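# Pairs touching after place: perception merges them into one instance

**khong_a**

Setup first. Six-axis arm, suction tool on a rod, maple board on a perforated table, overhead depth camera. Task is color pairing: eight printed blocks, four colors, two blocks per color. The planner picks one block of a color and places it next to its mate. Stack is Murkine for segmentation and pose, Urnen for motion planning, our own task layer between them.

Problem: once a pair is placed in contact, Murkine returns one instance for both blocks. The verification step looks for two instances per color, finds one, and queues a recovery action. The recovery action searches for a missing block that is not missing. It times out after 12 seconds and the run is marked failed.

Config in use:

```
seg:
 color_prior: true
 merge_gap_mm: 2
 min_instance_px: 40
verify:
 instances_per_color: 2
 timeout_s: 12
```

Logs from August have 1,653 place actions in them. I went through the failed runs by hand and nearly all are this case.

Is there a supported way to keep instances apart across a contact event, or do I have to change the goal condition?

**grout_line**

`merge_gap_mm: 2` is your problem. Anything closer than that with the same color label gets joined. Set it to 0.

**khong_a**

Tried it. With the gap at 0, blocks in full contact still merge, as there is no background between them at mask level. It also splits the star blocks when there is depth noise at the inner corners, so I get extra instances with no real block behind them. Worse overall.

**i.martinelli**

Agree that 0 won't fix it. That parameter only controls the post-process join. If the mask comes out of the network as one region there is nothing left to un-join.

I would stop asking perception the question. You know what was placed and where. The tool pose at vacuum release is good to well under a millimeter if your hand-eye calibration is any good, and the pose of the mate was estimated before the pick, when the two blocks were apart. So carry both poses forward in a world model, and use the camera after the place only to check that the observed mask agrees with the predicted union of the two shapes.
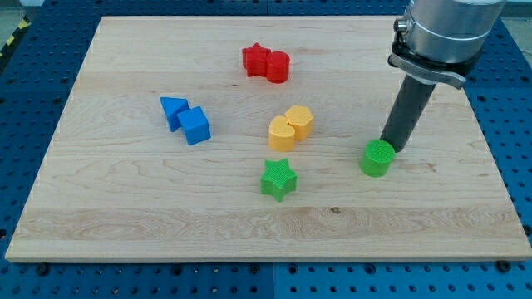 The check itself is cheap. Render both CAD models at the predicted poses, take the union silhouette, compute IoU against the merged mask. Above threshold, accept. Below threshold, fall back to a fresh detection. Wait until the arm has retracted before you grab the depth image, or the tool will occlude part of the block you just released.

Pseudocode:

```
pred = union(render(mate, T_mate), render(held, T_release))
obs = mask(color)
ok = iou(pred, obs) > thresh
```

**plumbbob**

I don't like this. You are verifying with the same information you used to act. If the held block rotated on the cup during transfer, `T_release` is wrong. For a cylinder that makes no difference, but for a heart or a triangle the silhouette changes.

**i.martinelli**

Then the IoU drops and you fall back. The observation is independent of the prediction. That is the purpose of comparing them.

**plumbbob**

It drops if the rotation is large. A few degrees on a hexagon will pass any threshold loose enough to survive normal mask noise.

**i.martinelli**

For this task a few degrees doesn't matter. The goal is "same color, adjacent". There is no orientation in it. If it were an insertion task I would agree with you.

**khong_a**

Correct, there is no orientation constraint at the moment. There will be one later, but I can run ICP on the merged cloud with both models seeded from the predicted poses when it comes to that.

**nong_user7**

We had the same failure with Nông and went the other way. We changed the place offset so blocks never touch, leaving a gap wider than the merge distance. No code in perception at all. Redefine "adjacent" as a center distance and you are done.

**khong_a**

That would work for the demo. Contact is in the spec for the next phase, so I'd be deferring it.

**grout_line**

Does Brondotix's tracker still have the persistent ID option? It keeps IDs through merges.

**i.martinelli**

It does, but it assumes continuous video. With one depth image before the pick and one after the place it has nothing to track through.

**khong_a**

Implemented the union check this afternoon. Two notes for whoever finds this thread:

- Transform the mate pose into the base frame before storing it. I had it in the camera frame and spent an hour on an offset that was my own bug.
- Urnen publishes the retract-complete flag when the trajectory ends, before the controller reports zero velocity. I trigger on joint velocity now.

The false recoveries are gone in replay on the logged data. I have not run it on the arm yet. `merge_gap_mm` is back at 2.

**plumbbob**

Replay won't show you cup slip, the release poses in the log are commanded ones. Check that you are logging measured joint states.

**khong_a**

They are commanded. Changing the logger before the next run.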